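Usside workshop puts its paint brushes out on loan
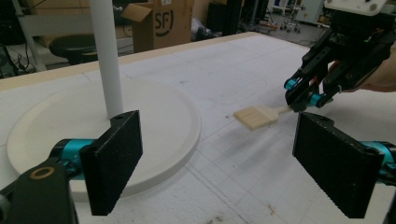

A flat brush with a pale wooden handle over one of the worktables at the Usside workshop.

People in Usside who have a fence to do, or a chair, or a back bedroom that has been the wrong shade of green since they moved in, can now borrow the brush to do it with. The workshop on Kirui Street opened its brush library on Saturday, May 6, 2023, and by the time the kettle had gone on for the second time that morning there was a line out of the door and a very nice smell of linseed soap coming back the other way.

The library is a simple enough thing. You come in, you say what you are painting, and someone at the counter finds you a brush that suits it. You take it home for up to 3 weeks, you clean it, and you bring it back. There is no charge, although there is a jar by the till for anyone who wants to put something toward soap and new bristle, and it had a fair bit in it by lunchtime.

The shelves started out with 172 brushes, everything from skinny little sash brushes for window frames up to big wide ones for walls and sheds. Most came from the old Limetti hardware store, which closed last August after longer than most of its customers can remember. Iolo Ellis, who worked the paint counter there as a young man and then came back to it after he retired from the buses, had been keeping the leftover stock in his garage, wrapped in brown paper and sorted by width.

"My wife was very patient about it," Ellis said. "She did ask me once if I was planning to paint the moon. But you can't throw a good brush away, you just can't, and I kept thinking that somebody would be glad of them if I could only find the right shelf to put them on."

The right shelf belonged to Lowri Penry, who runs the workshop and has known Ellis since he sold her the paint for her first apartment (a yellow she still speaks of fondly). The workshop already had tables, sinks and plenty of people wandering in to ask how to fix things, and Penry says a good half of those questions ended up being about paint.

"They'd sanded a table beautifully, spent all weekend on it, and then they'd finish it off with a brush that was shedding like a cat," she said. "It was heartbreaking! And a good brush costs real money these days, and you might only need it the once. So when Iolo rang me up about his garage I think I said yes before he'd got to the end of the sentence."

Anybody who has been inside the workshop will know that it is a place where work gets done and looks it. The floor is busy, things are stacked where they were last needed, and the tables carry a history of pencil lines and scuffs from all the measuring and marking out. Penry did consider a big tidy-up before the opening, she said, and then decided that people would feel more at home bringing in a paint-spattered stool if the room had a few marks of its own.

The opening morning came with lessons as well. Rokeya Hettiarachchi, a sign painter who has lettered a good many of the shopfronts along the river, spent two hours showing small groups how to load a brush and lay the paint on without leaving tracks in it. Her main advice was to dip only the first third of the bristles, tap the brush lightly inside the can and never drag it across the rim, and then to leave the paint alone once it is on.

"Everybody wants to go back over it," she said, laughing. "You see one little line and you can't help yourself. But the paint needs a minute to settle down, same as the rest of us. Go and do the other side."

She also had a good deal to say about flat brushes, which she thinks people overlook when they are painting furniture. A wide one with a nice square end will cover a tabletop in a few long strokes, she told the group, and the trick is to hold it loosely, well down toward the bristles for control and farther back on the handle when you want a lighter touch.

At the sink in the corner, Kyrylo Hordiienko was teaching the part of the job that everyone likes least. He learned to clean brushes from his grandfather, who decorated churches, and he washes them in lukewarm water with a little soap, working it in with his fingertips right up by the metal band where old paint likes to hide. Then he shapes the bristles with his hand and lays the brush flat overnight. He asks borrowers never to leave one standing on its bristles in a jar, and he asks very politely, but it was clear that he meant it.

Eifion Prothero was one of the first through the door and went home with an angled brush for his kitchen window frames, which he has been promising to do for some time. "I've run out of excuses now, haven't I?" he said. "I had paint. I had the weather. I told my daughter I was only waiting on a brush, and then she read me the notice about this place over the phone."

By closing time 65 brushes had gone out. Among the jobs written down in the loan book were a rabbit hutch, a front gate, a dollhouse, a piano stool and the whole of somebody's upstairs landing, and one borrower had put simply "surprise" with two underlinings.

There is plenty more to come. Ellis believes that he still has nearly 1,000 brushes to sort through at home, once he has got past the lawnmower, though he warns that a number of them are very stiff and will want a long soak before they are fit for lending. Penry would like to add rollers and paint trays before the end of the summer if she can find the shelf room. She is also glad to take brushes from anyone clearing out a shed or a cellar, so long as the bristles still bend.

The brush library will be open whenever the workshop is, and borrowers need only bring something with their address on it. Hettiarachchi has agreed to repeat her lesson once a month through August, with places for eight people at a time, and names can be put down at the counter. Old clothes are recommended. Tea is provided, and Prothero has said he will bring the scones if the windows are finished.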